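How Does a Robot Know Where to Put Its Fingers?

Picking up a cup is easy for you. You don't think about it. You look, you reach, you close your hand. For a robot, each of those steps has to be written down as software.
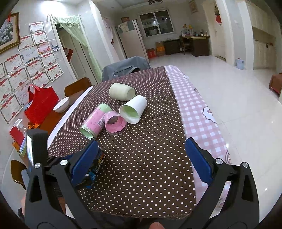 Software is the set of instructions that a computer follows. A robot has motors to move its parts, but the motors don't decide anything. They wait for the software to tell them which way to turn, how far, and when to stop.

Let's follow one job from start to finish. The job is "stand up the cups that are lying on the table."

Step one: finding the cups

A camera picture reaches the computer as a huge grid of numbers. Each number says how bright or how colorful one tiny dot is. There is no number that means "cup." The part of the software that works out what is in the picture is called perception.

Perception software learns from examples. At Miltow, a small lab where people write programs for robot hands, the first cup finder was shown 650 pictures of cups. It did well with cups standing up. It did badly with cups lying down, and so it was given 182 more pictures with cups on their sides.

Some cups are harder than others. A white cup with a green inside has a clear edge where the two colors meet. A clear tumbler lets you see what is behind it, and the computer may mix up the tumbler with the table. A polka-dot tablecloth adds another puzzle. A white dot and the rim of a white cup can look a lot alike when all you have is numbers.

When two cups touch, the software also has to decide where one ends and the next begins. If it gets this wrong, it may try to pick up both as if they were one long cup.

Step two: making a plan

Now the computer knows where the cups are, and another part of the software takes over. It is called the planner.

The planner in the Miltow lab is named Xia. For every cup, Xia tries out lots of ways to hold it. It does this inside the computer, before anything moves. It might test 345 different grips for a single cup and give each one a score. A grip gets a low score if the fingers would bump into another cup on the way down. It gets a high score if both pads would press on opposite sides.

Xia also has to choose an order. In a group of four cups, it often makes sense to start with one that isn't touching any others.

Step three: moving and checking

The last part is called control. Control software sends messages to the motors and listens to what comes back. How far apart are the fingers now? How hard are they pushing? It asks again and again, many times every second.

A gripper with two fingers and soft pads can hold a cup well, but it has to stop squeezing at the right moment. Too little and the cup slips. Too much and a thin plastic cup bends. The control program at Miltow, called Ukov, closes the fingers quickly at first – then slows down for the last 5 millimeters.

Try it yourself

Lay a plastic cup on its side on a table. Ask a friend to close their eyes and use only a thumb and one finger. Your job is to be the software. Tell them how to stand the cup up, using only words like "left," "down," "open," "close" and "turn."

Write down every instruction you gave. Then swap places and see if the same list works a second time with the cup in a new spot.

Words to know

Perception: working out what is in a picture.
Planner: software that chooses what to do and in what order.
Control: software that runs the motors and checks how they are doing.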